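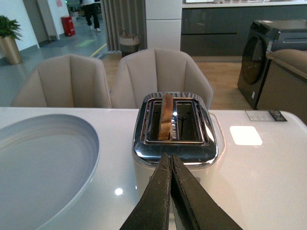
How to Pre-Treat Dry Hair With Oil

For medium to high porosity hair, shoulder length. Allow up to 50 minutes before washing.

1. Detangle dry hair with a wide comb and part it into 3 sections.

2. Measure 15 ml of oil. Flavum is light enough for fine strands – Mustonen suits coarse ones.

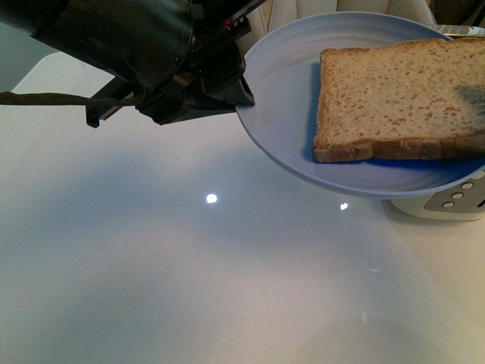

3. Work the oil from the ends to mid-length. Keep it off the scalp.

4. Twist each section, clip it and cover with a plastic cap.
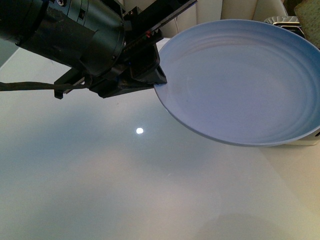 5. Wash with a mild shampoo. Lather once and rinse with lukewarm water.

If the hair still feels coated at the roots, lather a second time. 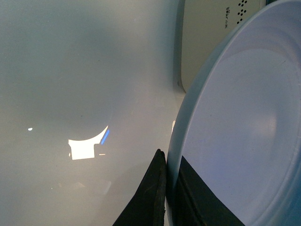 Use conditioner on the ends only after that second wash, and skip leave-in products until the next day.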